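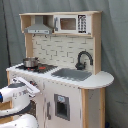 Our robotics club at Skirkness has been going since the autumn and we've finally got to the part I joined for, which is making the arm do kitchen jobs. Tiny kitchen jobs, mind you. The knobs on the oven are the thing I've been losing sleep over, because they're small and dark and sit right under the stovetop, and you have to bring the gripper finger in at a slant to get anywhere near them. The little silver pot is everyone's favourite -- it's got a lid, so there are loads of tasks you can make up with it -- but I put my name down for knobs and I'm sticking with knobs!

The way we run it is that each pair takes a job and records themselves driving the arm through it, over and over, until we've got enough goes to train on. The target is 1,000 for the whole club by June. We were on 241 when I last looked at the sheet, and 40 of those are mine. (Quite a few of the 40 are rubbish. I keep creeping up on things far too slowly and then panicking at the end.)

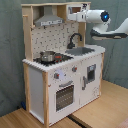

What I've learnt so far is that your shoulders matter more than your fingers. If I'm sitting badly I drive badly, and after an hour my goes get longer and wobblier and I ought to stop, but I never do. My partner is much smoother than me and hums the whole time, which I've started doing as well.

We've also got the Brorden meet coming up, where every club brings one job and has to do it in front of people with the arm running on its own. Last year's lot took a drawer and it went fine in practice and then sulked for the entire afternoon. I'd like us to take a knob. The others want the microwave, on the grounds that a door is bigger and the audience can see it from the back, and I have to admit that's a decent argument.

Next session I'm going to try starting from a different spot every time, as I think I've been lining the arm up the same way without noticing. If I can get to 60 decent ones by the end of the month I'll be very pleased with myself, and there will be cake.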